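**Ticket:** Arm pair stops mid-bouquet on thin stems
**Site:** Rindance, Woltimville, arranging bench 2
**Opened:** Tuesday, October 22, 2024
**Status:** Resolved, watching
**Priority:** Medium

**What's going on**

The two arms on bench 2 keep pausing with a "no object" message when they pick up anything with a skinny stem. Tulips go through fine. Grape hyacinths and the small pink stuff are the trouble. The arm closes, decides it missed, opens again and drops the flower on the table. We had 8 stops before lunch, and each one means somebody has to walk over, clear the message and press resume.

I want to say up front that we love this bench! Since it came in back in April the crew has gone home with far less sore wrists, and the people who used to strip and place stems all day now spend that time choosing colors and checking the finished work. So please read this as a report from fans.

**Tried so far**

- Restarted both arms. No change.
- Wiped the finger pads with a dry cloth. Maybe a little better, hard to tell.
- Swapped the left and right pick lists. The stops moved to the other arm, so it follows the flowers and isn't one bad gripper.
- Slowed the close speed. Fewer bent stems (nice side effect, we're keeping it) but the same message.
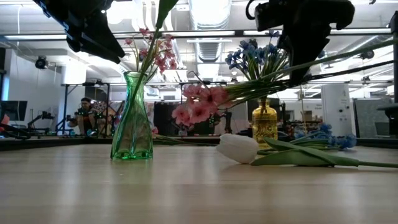
The setting I'd look at next is the minimum grip width. Ours came from Ranwood with the starter recipes, which were made for roses, and I think a thin stem reads as fully closed. I can see the number on the Gavrilă panel but the field is grayed out for our login.

**Reply from support**

Good catch on swapping the lists, that saved us a step. You're right about the width. We've unlocked the field for your lead login. Please drop it in small steps and run one full tray after each change. Don't take it to zero or the arm will happily carry nothing over to the vase.

**Update, same day, afternoon**

Did it in 2 steps. After the second one we ran 100 stems, mixed, and got one stop. That one was a stem lying under a leaf, so fair enough.

Something else worth passing along: our arrangers did the tuning themselves. They know by feel which stems are soft and which can take a squeeze, and they had the pick list sorted by stem type before I'd found the manual. We'd like to keep that going. Could the recipe screen get a notes box next to each flower? Right now it's all on a sheet of tape stuck to the panel – it works, but the ink smears.

**Still open**

- Notes box request, sent to Ranwood as item 26.
- Lead login needs to work on the evening shift too.
- Leave this ticket open until we've had a full week of tulips and hyacinths together.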